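에어필터 청소, 집에서 천천히 해 보기 (습식 순정형 교체식 필터 기준)

안녕하세요, 오랜만에 정비 글로 인사드립니다. 지난번 흡기 호스 글에 댓글을 많이 남겨 주셔서 하나하나 읽느라 며칠이 즐거웠어요. 그중에서 제일 많았던 질문이 세척해서 다시 쓰는 오일 습식 필터를 어떻게 관리하느냐는 것이었는데, 마침 제 차도 청소할 때가 되어서 순서대로 적어 봅니다. 어려운 작업은 하나도 없고, 대신 말리는 시간이 기니까 차를 안 쓰는 날로 잡으세요!

준비물
필터 전용 세정제와 전용 오일 (저는 Rirkadard 세트를 씁니다)
십자드라이버, 10mm 소켓
필터가 들어갈 만한 넓은 대야
보풀 없는 마른 천
얇은 고무장갑

1. 필터 꺼내기
시동을 끄고 엔진룸이 식을 때까지 기다립니다. 에어박스 뚜껑의 클립을 풀고, 차종에 따라 볼트가 있으면 소켓으로 풀어 주세요. 에어플로우 센서 커넥터는 억지로 당기지 마시고 고정 핀을 꾹 누른 채로 살살 빼시면 됩니다. 저는 예전에 급하게 당기다가 핀을 부러뜨려서, 정비소를 하는 Tarek Farah 형님께 한참 잔소리를 들었답니다. 필터를 꺼낸 다음에는 흡기구를 깨끗한 천으로 막아 두세요.

2. 마른 먼지 털기
필터를 바닥에 가볍게 톡톡 두드려 큰 먼지와 벌레를 떨어냅니다. 에어건은 쓰지 마세요. 면 섬유가 벌어지면 그 필터는 그걸로 끝입니다.

3. 세정제 뿌리기
앞뒤로 골고루, 주름 안쪽까지 듬뿍 뿌리고 10분쯤 둡니다. 세정제가 필터 위에서 말라 버리면 때가 도로 눌어붙으니 꼭 그늘에서 하세요.

4. 헹구기
수압을 약하게 해서 깨끗한 쪽에서 더러운 쪽으로 물을 흘립니다. 안쪽에서 바깥쪽으로, 먼지가 들어온 길을 되돌아 나가게 한다고 생각하시면 편해요. 물이 맑아질 때까지 하고, 때가 남으면 3번부터 한 번 더 합니다.

5. 말리기
물기를 털고 세워서 그늘에 둡니다. 여름에는 하룻밤이면 되지만 장마철에는 저는 하루를 꼬박 더 줍니다. 드라이어나 히터는 고무 테두리가 틀어질 수 있으니 참아 주세요.

6. 오일 바르기
완전히 마른 것을 확인하고, 주름 골을 따라 한 줄씩 얇게 바릅니다. 20분 정도 두면 오일이 스며드는데, 허옇게 남은 자리가 있으면 거기만 살짝 덧바르세요. 욕심내서 듬뿍 바르시면 안 됩니다. 남는 오일이 센서에 묻으면 공회전이 불안해질 수 있거든요. 흘러내린 오일은 천으로 꼭 닦아 주시고요.

7. 다시 끼우기
에어박스 안쪽을 한번 닦고, 고무 테두리가 사방으로 고르게 앉았는지 손가락으로 훑어 봅니다. 뚜껑을 닫고 커넥터를 딸깍 소리가 나게 꽂은 뒤 시동을 걸어 보세요. 경고등이 없고 바람 새는 소리가 안 나면 다 된 겁니다.

자주 물어보시는 것
청소 주기는 차와 도로 사정에 따라 다르니 제품 설명서를 먼저 보세요. 비포장길을 자주 다니는 Issa Atallah 님은 저보다 훨씬 자주 하신다고 합니다. 건식 필터에는 오일을 바르시면 안 되고, 세정제도 건식용이 따로 있습니다. 주방세제를 써도 되느냐는 질문도 있었는데, 저는 권하지 않아요.

다음 글에서는 Gondura 실리콘 호스로 바꾸면서 밴드 클램프를 조이는 요령을 적어 볼게요. 막히는 데가 있으면 차종과 연식을 같이 댓글로 남겨 주세요. 늦더라도 꼭 답해 드리겠습니다.
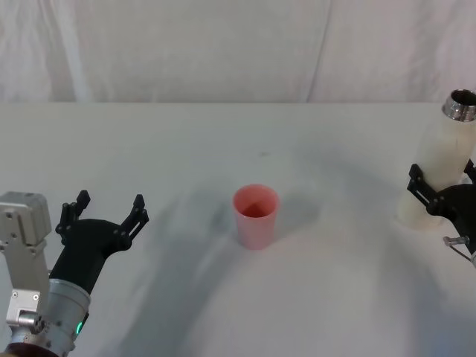 흰 천을 씌운 작업대와 뒤쪽의 흰 배경천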